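Building a Women's Side in Peturbridge: An Interview with the Head Coach of the Vulludora Club

Australian rules football has been played in Peturbridge for 16 years, almost entirely by men. In August the Vulludora club entered a women's side in the regional competition for the first time. The head coach, Dzintra Jaunzems, met with us at the clubrooms on Pons Road to review the season and to discuss the club's plans for the next one.

Ms. Jaunzems came to the sport from handball, which she played as a goalkeeper until a shoulder injury ended her career. She was introduced to football by a colleague who needed an extra player for a nine-a-side match and did not mention that tackling was allowed.

"I had watched perhaps one game on television, with the sound off," she said. "I stood where I was told to stand. The ball came over my head, I turned and caught it, and everyone stopped. I thought I had broken a rule. They were waiting for me to take my kick."

She played for two seasons in mixed social matches before taking her coaching accreditation. The club's board approached her last winter with a proposal to form a women's program and asked how many players she would need. Her answer was 18, to allow for injuries and work schedules. At the first information evening, 4 people attended.

"One of them had come to the wrong room," Ms. Jaunzems said. "She stayed, and she played every match this year at half back."

Recruitment proceeded mainly through other sports. The club wrote to Gaelic football, basketball and rugby teams in the district and offered open training sessions at times that did not conflict with theirs. By the opening round the squad had grown to 22, of whom only three had ever kicked an oval ball in a match.

Ms. Jaunzems credits much of the early progress to Tomoyo Maruyama, the captain, who moved to Peturbridge for a position at the Cuvton engineering works and had previously played for a university side in Japan. Ms. Maruyama joined us for the second part of the interview.

"The hardest thing to teach is the drop punt," Ms. Maruyama said. "People who have played soccer want to swing around the ball. People who have played rugby want to kick it very high. For the first month we kicked over short distances only, to a partner, and we did not keep score of anything."

The results reflected a squad that was still learning. The team lost its first five matches, two of them without kicking a goal. Its first win came at home in the sixth round, by a single point, after a long shot in the closing minutes was touched on the line and registered as a behind. The side finished the season with three wins and placed fifth in a competition of seven.

Asked whether the early defeats had affected attendance at training, Ms. Jaunzems said that they had not, although she had prepared for it. "I told the players before the first match that we would measure two things, our tackles and our handballs to a player in the clear. In the first match we made 40 tackles. We lost by ten goals, and in the dressing room they were asking me for the tackle number before they asked for the score."

The competition is played with nine players on each side, on rugby fields marked with temporary boundary lines. Ms. Jaunzems supports the format for newer teams but hopes that a limited number of full-sized matches can be arranged. Only one oval in the region is large enough, and it is reserved for cricket through most of the summer.

"Nine-a-side rewards a fast runner, and we have fast runners, so I should not complain," she said. "But players who want to be selected for a national squad need to learn what it is to cover a wing for a whole quarter. They can't learn that on a rugby field."

Two Vulludora players have been invited to a national training weekend in the spring. The club has agreed to cover their travel costs from match-day income.

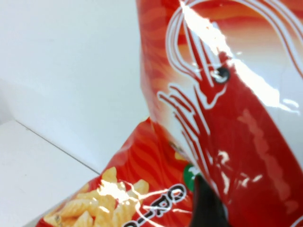 Finances remain a constraint. The club currently has 249 members across its men's, women's and junior sections, and membership fees cover the hire of the ground and little else. Ms. Jaunzems noted that the women's side played its first three rounds in jerseys borrowed from the men's reserves. A set of their own arrived in time for the fourth.

"They were too large, and you can't tackle well in a sleeve that covers your hand," she said of the borrowed set. "Tomoyo played with hers taped at the wrists."

"I still have the tape," Ms. Maruyama added.

Preseason training will begin in February, with two evening sessions each week starting at 6:30 p.m. The first session of each month will be open to players with no experience. The coaching staff will be joined by an assistant with responsibility for ruck work and stoppages, an area in which Ms. Jaunzems said the team had been beaten consistently.

Ms. Maruyama has confirmed that she will continue as captain for a second year. She has also begun umpiring junior matches, and expects to complete her field umpire's certificate before the season opens.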